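Clasis: cable routing in simulation, and the rules we wrote for it
Student project report, final version, June 2025

1. What this was supposed to be

The plan in March was simple. Get a simulated arm to thread a cable through a rack, show it works, write it up. Then our supervisor asked which safety rules we were following and we didn't have an answer. So the project turned into two projects. Half of this report is the task, the other half is a rule sheet for running robot trials in sim so that someone else can trust the numbers later.

Clasis is the name of the rule sheet. Shao is the task environment. Plallora is the logging tool we inherited from last year's group, mostly undocumented, sorry to whoever gets it next.

2. What we read first

ISO 10218 and ISO/TS 15066, both mainly about real robots near real people. Not much in there for a sim-only project. Still useful for the habit of writing hazards down before running anything. We borrowed the idea of a risk assessment and shrank it to one page.

Things we kept: a written limit on speed, a written limit on grip force, a stop condition that the controller can't override. Things we dropped: guarding, floor marking, anything with a light curtain.

3. The rules (Clasis, short form)

Rule A. Freeze the scene before the trial block. No changing friction or cable stiffness half way thru. We broke this one in week two and had to throw out a whole afternoon.

Rule B. Every trial gets a seed and the seed goes in the log. Not in a notebook. Not in a chat.

Rule C. Failed trials are kept. All of them. A crash of the simulator counts as its own category, separate from a miss.

Rule D. Stop condition lives outside the policy. If contact force goes over the limit the run ends, even if the cable was nearly in.

Rule E. Whoever tuned the controller doesn't score the trials. Small group so this was annoying. Did it anyway.

Rule F. The wrist view is saved with every trial, same angle, same resolution. Scoring from numbers alone missed cases where the cable was snagged but the end position looked fine.

4. Setup

One arm, two-finger gripper, wrist view only for scoring. Cable modeled as a chain of short links, which is cheap but gets jumpy if the time step is too long. We used 800 trials total, split into blocks of 20. Each block took roughly 12 minutes on the lab machine when no one else was on it. Skusby (the scheduler) handled the queue. Skusby also lost its queue once, see section 6.

Rack geometry came from an older assignment. We didn't clean it up. Should have, the collision shapes on the rods are rougher than what gets drawn, so a cable can stop in what looks like open space.

5. Scoring from the wrist view

Rule F ended up being the one we argued over most. Two scorers, same saved view, no talking. If they disagree the trial gets marked unclear and stays unclear. We wanted a third person to break ties but then that person is basically the result.

What to look for: where the cable goes in between the fingers, any bend near the opening, whether the rods are in front of it or behind it. A bend isn't a fail by itself. Write it down and move on.
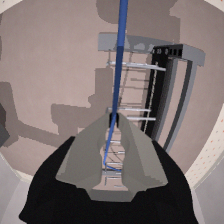
Figure 1. Wrist view in Shao: blue cable running down between the fingers, with a bend low in the opening. Rack and silver rods behind.

Shadows were a headache. Dark cable over a dark patch is hard to read, and one scorer kept marking those unclear while the other didnt. We added a line to Rule F saying fixed lighting for all blocks. Came too late for the first blocks so those are reported seperately.

6. Problems

Plallora overwrites a log if two runs start in the same second. Found this by luck. Fix: add the seed to the file name.

Skusby restarted over a weekend and 3 blocks had to be run again. Same seeds, so Rule B paid for itself right there.

Force limit in Rule D was a guess. We picked a value, wrote it down, stuck with it. A real cable would need a real number from a data sheet or a pull test.

7. If someone continues this

Do the rule sheet in week one. Fix the rod collision shapes before anything else. Try a stiffer cable. Don't move any of this to the real arm without a proper risk assessment, the one-page version isn't enough for hardware and was never meant to be.

Rule sheet, seeds and saved views are in the group folder under Clasis. Plallora notes are in there too, half finished.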